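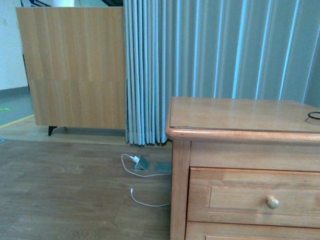
Birkdale drawer cell

The Birkdale drawer cell is a robot work cell used for opening and closing household drawers and for placing small objects in them. It was designed at the Edolora workshop in Birkdale and is built around a Clokel arm with a parallel-jaw gripper. The cell differs from most industrial cells in that its fixture is an ordinary piece of bedroom furniture, a two-drawer wooden nightstand with round knobs, which is not bolted to the floor. Most of the upkeep of the cell follows from that choice.

Layout

The nightstand stands on wood-grain laminate, next to a pop-up floor outlet with a hinged metal lid. A flat metal cover plate lies beside the outlet, flush with the floor, and serves as the reference for putting the nightstand back after it has been moved. The near left leg is set close to the plate. A pleated curtain closes the back of the cell and evens out the light from that side. Past a light wood cabinet the flooring changes to gray, where a yellow line and a small green mark can be seen from the work position.

The nominal height of the tabletop is 570 mm. The control program stores this value together with the drawer travel, which is limited to 300 mm in software. The limit is shorter than the full travel of the runners and keeps the drawer from being drawn off its stops.

Arm and gripper

The gripper has two black fingers driven by a toothed rack. The fingers are held by screws and can be changed without taking the wrist apart. For pulling a drawer, the gripper is brought level with the knob, closed on it, and moved straight back. Lateral force is kept low, as the wooden runners bind when the drawer is pulled at an angle.

The wrist mount is a round plate with a ring of bolts. These are checked with a torque wrench whenever the arm has struck the apron or the edge of the tabletop. A loose mount shows first as a small rotation error at the knob, and operators often mistake it for a camera fault.

Before a session the gripper is jogged to a point in front of the upper drawer and the gap between finger and panel is compared with the stored value.

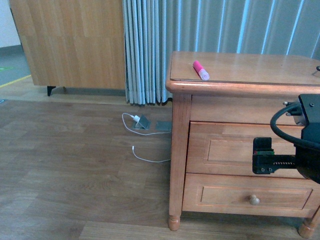

If the gap is out of tolerance, the nightstand is moved and the arm program is left alone. Correcting the program was the practice in the first months of use and led to a set of offsets that no longer matched any measured position. Those offsets were deleted in May and the present rule was adopted.

Small test objects, such as a marker pen, are placed on the tabletop a short distance back from the front lip. An object that touches the lip tends to be tipped by the lower finger before the grip closes.

Cabling

Arm cables are left in wide loops, with enough slack for the wrist to reach the full working range. A loop that is too short loads the connector, and one that is too long can catch on an open drawer. The operator moves the wrist through its range by hand with the motors off and watches the lowest cable as it passes the table corner. Cable ties are placed on the arm body only – ties at the wrist were tried and dropped.

White charging cables run along the floor between the outlet and the nightstand. They are kept on the left side, clear of the space into which the drawers open.

Maintenance

The service interval is 500 hours. At each service the finger rack is cleaned and greased, the finger screws are checked, and the cable connectors are reseated. Drawer runners are rubbed with dry wax. Oil is not used on them, as it swells the wood and collects dust.

The most common repair is replacement of a finger pad. The service log, closed on 25 November 2020, lists 148 entries, most of them for pads or finger screws. A second group of entries concerns knobs that had worked loose. These are refitted with a longer screw and a washer on the inside of the drawer front.

After any repair to the gripper the arm is tested first at the corner of the tabletop at low speed, then on an open drawer, and last on a closed one. The sequence is known in the workshop as the Głowacki check, after the trade name of the gauge block once used for it.
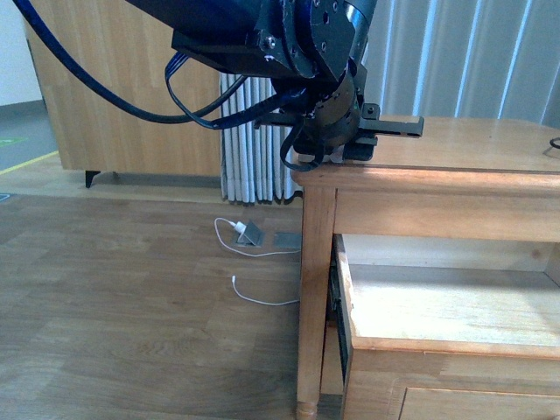 Why is the nightstand not fixed to the floor?

A fixed nightstand would pass the full pulling force to the gripper when a drawer binds. Left free, it slides a little, the position error rises above the set limit, and the arm stops. The nightstand is then returned to the cover plate and the gap check is repeated.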